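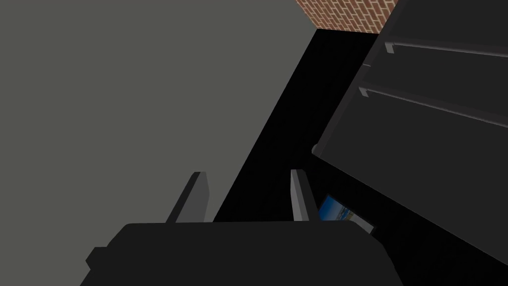
The two-finger gripper in our simulated kitchen, fingers apart, with the dark cabinet and its bar handles to the right.

By Paora Donnelly
June
2 min read

JARTHORPE: Hi all, Paora from Harawira, with some news I've been itching to share! We've finished resetting Tatia, our simulated drawer-opening cell, and the new setup goes out free to every Stoltumwood user this Sunday.

If you've run Tatia before, you know the complaint. The wrist view sat at an odd roll, the fingers closed a hair early, and the gripper would pinch air next to a handle and call it a grab. I got 9 emails about it in one week (thank you, I think).

So Hamish Cartwright and I went back to the start. We zeroed the fingers in the open position, measured the gap again, and rewrote the wrist offset by hand. The wrist view is still tilted, by the way. We tried leveling it and the approach path got worse, so the tilt stays and the math now knows about it.

Then came the boring part: 1000 runs at the cabinet, upper handle and lower handle, with Hamish reading the logs over cold noodles. "I've stopped dreaming about drawers," he told me, "and I'd like to keep it that way."

Looking after the cell is easier now too. There's a finger check that runs at startup, and if the two sides don't agree the cell stops and tells you which one is off. Please don't skip it! Run it again whenever you swap the gripper model, and save your old offset file before you update, as the installer will write over it.

We plan to keep this version supported through 2035. Questions can come straight to me at the Jarthorpe office, mornings are best.

14 shares | 2 comments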